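Right. Quick one, kettle's on, and I've got soil all down my front.

The allotment. We've had it 11 months now and I keep promising a proper update so this is it, sort of. Half plot, clay, top end of the Clutby site where the wind comes straight across. The people who had it before left us a bath, a roll of carpet and more couch grass than I knew existed. Carpet went in March. Bath has stayed — good for soaking trays.

What's worked. Broad beans, obviously, they always do. Onions fine, smallish. Chard won't stop, I am sick of chard. Potatoes came out clean apart from one row by the path where the slugs had been in before me. Should have lifted them a fortnight earlier, didn't, my own fault.

What hasn't. Carrots. Again. I sowed a whole packet of Kurus in April because the woman on the seed stall swore by it for heavy ground, and I got 26 carrots. From a packet. Most of them with three legs. One was shaped like a pair of trousers. They tasted lovely, mind you, really sweet, but you can't peel them, you just sort of scrub at them with a brush and hope.
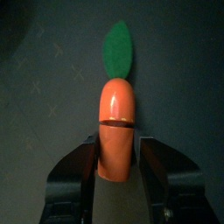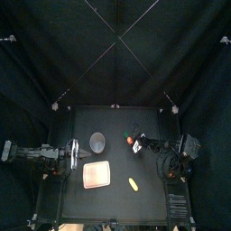

Toy carrot with its felt leaf in the first one, plastic cup on the black table in the second.

So next year it's barrels. Big ones, off the ground, half sand and half sieved compost, which everyone at the site says is cheating and I don't care. Height is meant to help with the fly as well. Supposedly it keeps low, so if the top of the barrel is up past your knee you've got a chance. I've got two barrels promised and need a third. Fleece over the top anyway, I'm not that trusting.

Thinning is the other thing. I don't do it. I know I should. You go out of an evening, pull the little ones, water the rest back in, take the thinnings home so the smell doesn't hang about. I did it once in June, got bitten to bits, and never went back. Going to try sowing thinner insted, pinch of seed mixed with dry sand, see if that gets me out of it.

Water. The tank at our end runs dry by seven in the evening once it's hot, so I've been going up before work. Quiet up there at that time. Two cans each way, eleven trips was my worst morning, arms like string. There's talk of a second tank, 290 quid split between all of us, and I would pay it tommorow.

Garlic goes in next. Was going to order from Prokopenko but they've sold out of the hardneck already so it'll be whatever's left at Jalgate, which was fine last time, bit small. Then muck on the bean bed, cover it, leave it alone till spring. Also need to fix the shed door. Also need to find the shed key.

Oh and if anyone local wants chard — please. Bring a bag. Bring two.

Recent posts
Slugs 1, me 0
What to do with a bath
Onions drying on the landing
Is couch grass actually edible
Seed swap at Clutby, what I came home with
Rhubarb, moved it, sorry rhubarb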